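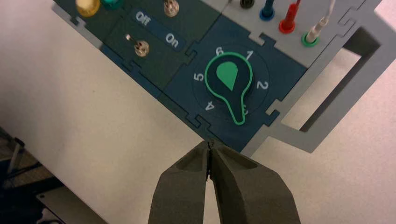

Jigsaw-edged control panel on a white tabletop, with the rotary dial and the Off/On toggle.

Jamora panel set: README

Jamora is a set of photographs and notes about small switch panels, the kind built from sections that lock together with puzzle tabs. The set holds 151 entries. I would be wary of anyone who says that is enough to learn much from, ourselves included.

What is noted

Each entry gives the dial position and the toggle position. The dial runs 1 to 6. In the picture the pointer's tail reaches down towards the 3 and partly hides it, so the value was read partly from its neighbours. The toggle appears to lean towards "Off" and is entered as "off, probable".

Known problems

The dial marker is a teardrop with a long thin tail. Newcomers tend to read the fat end. We read the tail. Radka Petkov rechecked 25 entries and disagreed with me on 8, nearly all of them over this. I have kept both readings where we couldn't settle it.

"Off" means the lever points towards the word. It tells you nothing about whether any current flows, and no wiring was tested. Please don't quote the set as if it had been.

Section colours were typed in by eye. "Dark teal" and "dark green" overlap badly and I wouldn't sort by them.

Not included

Spare sections, and the earlier Clukemo notes, whose dial readings had no stated rule.

Corrections go to Kalliopi Halilović, with the entry number.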